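Plerkby : les plans de travail en pierre grise de l'atelier de reliure remis en service lundi

L'atelier municipal de reliure et de papeterie de Plerkby rouvre lundi à 9 heures, après le remplacement de ses deux plans de travail. Les anciens plateaux en stratifié, posés à l'ouverture du local, présentaient des gonflements sur chant et des entailles de cutter trop profondes pour un simple ponçage. Ils cèdent la place à un marbre gris ardoise, à veinage blanc et rouille, fourni par la marbrerie Mikkelsen, de Prunanport.

Le marché comprenait la dépose, le renforcement des piètements, la fourniture des dalles et le traitement de surface. Chaque plan est constitué d'une seule dalle, sans joint apparent, avec un chant avant légèrement adouci. Les piètements métalliques d'origine ont été conservés ; une traverse supplémentaire a été soudée à mi-portée pour reprendre la charge. Le sol, une dalle de béton, n'a nécessité aucune intervention.

La question de la porosité a occupé une bonne part de la préparation du chantier. Le marbre est une roche calcaire, sensible aux acides, et il absorbe les liquides colorés par les microfissures du veinage. Or l'atelier utilise de l'encre, de la colle d'amidon et, pour certaines restaurations, des solutions légèrement acides. « Un granit aurait été plus simple à entretenir, mais le lot disponible avait un grain trop contrasté pour le travail de repérage », indique Heiðrún Riis, responsable technique du bâtiment. Le marbre retenu est poli, ce qui produit des reflets sous l'éclairage zénithal.

Un imprégnant hydrofuge et oléofuge a été appliqué en deux passes, la seconde après séchage complet de la première. Des essais de tache ont été conduits sur une chute de la même dalle avec les encres en usage à l'atelier : encre de stylo-feutre à l'eau, encre gel, encre de tampon. Les deux premières se retirent au chiffon humide si l'intervention a lieu dans l'heure. L'encre de tampon laisse un voile au droit des veines orangées, plus ouvertes que les veines blanches. Elle sera donc réservée à la table annexe, recouverte d'un tapis de découpe.

Les consignes d'utilisation ont été modifiées en conséquence. Les stylos et feutres doivent être rebouchés avant d'être posés sur la pierre. Les pots de colle restent sur leur plateau émaillé. Le vinaigre, les détartrants et les poudres abrasives sont exclus ; le nettoyage courant se fait au savon neutre dilué, suivi d'un rinçage et d'un essuyage. La découpe directe sur le marbre est interdite, tant pour la conservation de la surface que pour celle des lames.

L'opération a aussi donné lieu à un tri du petit matériel. Les instruments d'écriture, jusqu'ici répartis dans plusieurs tiroirs, ont été testés puis regroupés par type de pointe. L'inventaire de l'atelier compte désormais 1203 références, outils et consommables confondus, contre 2000 avant le tri. Les écarts proviennent surtout de doublons de saisie et de fournitures sèches ou incomplètes. Les stylos à capuchon destinés aux séances pour enfants sont conservés à part, dans un bac bas proche de l'entrée.

Pour Sólveig Kárason, qui encadre les cours du soir, le gain porte d'abord sur la planéité. Les anciens plateaux avaient pris une flèche visible à la règle, gênante pour l'équerrage des cartons de couverture et la mise sous presse légère. « On calait les angles avec du papier plié. Pour une couture, cela passe, pour un emboîtage, on retrouve le défaut au dos du livre », explique-t-elle. La masse de la pierre limite par ailleurs les vibrations lors de l'utilisation de la perforatrice manuelle – un point relevé dès les premiers réglages.

Un inconvénient subsiste : la surface est froide au toucher, et la colle d'amidon y fige plus vite que sur le stratifié. Les encollages seront effectués sur une planche intermédiaire pendant les mois d'hiver. Le fabricant de presses Drenov, dont deux modèles équipent le local, a confirmé que les patins d'origine pouvaient être posés directement sur la pierre, à condition d'intercaler un feutre.

L'imprégnation devra être renouvelée en décembre, puis selon le résultat du test à la goutte d'eau : si la goutte s'étale et fonce la pierre, le traitement est à refaire. Le contrôle sera effectué à trois emplacements par plan, dont un sur le chant avant, plus exposé au frottement des manches et des tabliers.

Les horaires sont inchangés. Les cours du soir reprennent la même semaine, sur inscription à l'accueil du bâtiment. Les usagers qui avaient laissé des travaux sous presse avant la fermeture peuvent les retirer dès lundi, à partir de 9 heures, au comptoir de l'atelier. 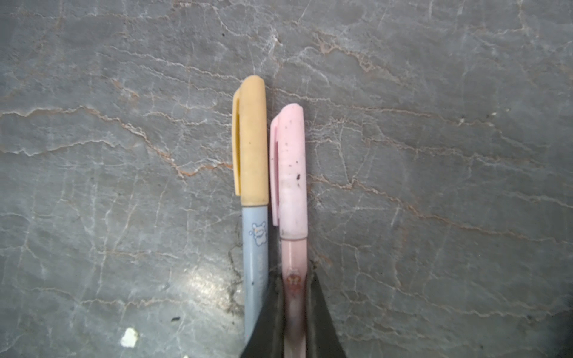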